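3. The Primetport walking and stretching program

3.1 Setting and people

The program we describe in this section grew out of a very ordinary wish, shared by a good many adults in Primetport, to get moving again after years of sitting at a desk or behind a wheel. The town has a long, flat waterfront path and a public hall with a sprung floor, and between them these two places gave us nearly everything we needed. We invited adults of any age who had not taken part in regular exercise during the past year, and 492 of them signed up and completed the first questionnaire. We were delighted by that number (and, it must be said, a little worried about where they would all put their coats).
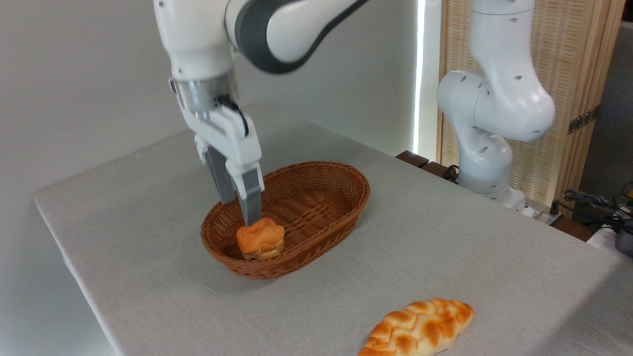
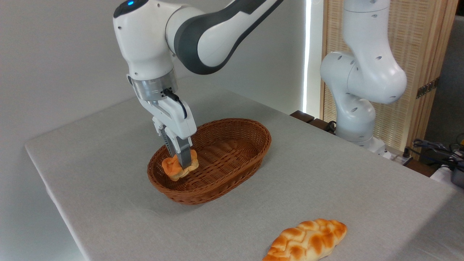 Figure 2. Robotic arm with a parallel-jaw gripper and a small bun, in both views.

People came to us with very different histories. Some had played team sports at school and still thought of themselves as athletes who were taking a long break, while others told us quite plainly that they had disliked physical education from the very first day and had avoided anything like it ever since. We tried to make room for both groups. The questionnaire asked about past activity, sleep, aches and pains, and the kinds of movement people enjoyed, and we left a generous blank space at the end of it for anything else they cared to tell us. Many filled that space and carried on over the back of the page.

3.2 The sessions

Each person was offered 2 group sessions a week for 9 weeks, beginning in September, and each session lasted 60 minutes from the first greeting to the last stretch. We kept the same pattern throughout. A session opened with easy walking and loose swings of the arms, moved on to a longer stretch of brisk walking or stepping in place, and then slowed down into floor work for the hips, back and shoulders. Chairs were set out along one wall for anyone who preferred to do the floor work sitting down, and quite a few people used a chair in the early weeks and a mat later on, or went back and forth between the two as their knees allowed.

The stretching part was adapted from the Draltaleo routine, a slow series of standing and seated positions that asks for very little balance and no equipment beyond a folded towel. We shortened it for our purposes and took out the deep forward bend, which several people in our pilot group had found unpleasant after a full day at work. We also changed the order, so that the shoulder positions came before the hips. The reader who knows the routine well may find this odd, but it spared people from getting down to the floor and up again more than once, and our older members thanked us for it warmly.

Effort was set by the talk test. Walkers were asked to go at a pace that let them speak a full sentence to a neighbor without stopping for breath, and to ease off if they could not. We had considered heart rate straps and decided against them, partly on grounds of cost and partly out of a feeling that the straps would make a friendly hour feel like a medical visit. The talk test has its weak points, of course. A naturally quiet person may not notice that the pace has crept up, and two old friends who are deep in conversation may both slow down to a stroll without meaning to. Our leaders were asked to walk at different places in the group and to chat with whoever was nearby, and this seemed to us a good and gentle way of keeping an eye on things.

3.3 Keeping a record

Attendance was entered at the door using Fuvix, a simple sign-in program that the hall was already running for its dance classes. Each person typed a short number of their own choosing, and no names were stored with the attendance record. We added one question to the screen, which asked people to rate how they felt on a five-point scale before they went in, and the same question came up again when they signed out. We had hoped to collect a rating on the way out from everybody, but the crowd by the door at the end of an evening session was lively, and people with a bus to catch quite naturally walked past the screen. The ratings taken on arrival are therefore far more complete than the ratings taken on leaving, and we treat the second set with some care in the results.

Home practice was harder to follow. We gave everyone a paper diary with a box for each day, and asked them to put down the number of minutes walked and a check mark if they had done any stretching. Diaries came back in every possible condition. Where a week had been left blank, we counted it as missing and did not assume that the person had stayed on the couch. A few people wrote down gardening, housework or chasing grandchildren across the park, and after much friendly debate among ourselves we kept these entries in a separate column and left them out of the walking total.

3.4 The comparison group

For comparison we drew on adults in Hà who had asked to join a similar program there and were waiting for a place. They filled in the same questionnaires at the same points and were told that they were free to exercise as they liked in the meantime. We would have preferred a comparison group from the same town, and we know that a waiting list is made up of people who are already keen to begin. Both matters are taken up again in Section 5, along with the differences in weather and in the length of the average walk to work.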